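Support > Field visits > Sketley demo room > Ticket 772

Thursday, logged by Rhea Sarmiento

Ticket 772: Arville stops before picking up litter, visitor demo 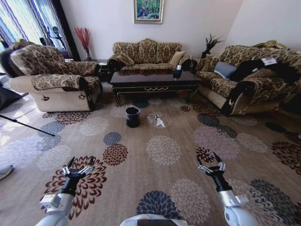 Reported problem

Shayne Hoani ran the tidy-up demo for the Sketley visitors. The task is to pick the tissue and the bottle off the carpet and put both in the small black bin. On the first run the robot drove up, opened both grippers and then did nothing. The screen gave error 38, "no target". Visitors waited while Shayne restarted it. Same result.

Checks

09.40 Battery and network fine. Both grippers open and close from the handset.

09.55 Read the log. The planner had found 17 possible objects on the floor. Most were the round flower patterns in the carpet. It gave up when the list got too long.

10.10 Joyce Sang asked if daylight from the window was the cause. Drew the outer curtains at her end and tried again. Still error 38.

10.25 Raised the minimum object height in Kombo so that flat shapes are ignored. Bottle found straight away. Tissue found on the second try.

10.40 Full run with the second group of visitors watching. Bottle and tissue both in the bin. Slow, roughly four minutes, but no stops.

Fix

Height setting saved to the Sketley profile only. Do not copy it to other sites, as it may miss thin things such as envelopes.

Still open

Carol Pearce to ask Firkik whether patterned carpets can be learned during room setup. Linked to ticket 276.

Status: waiting on supplier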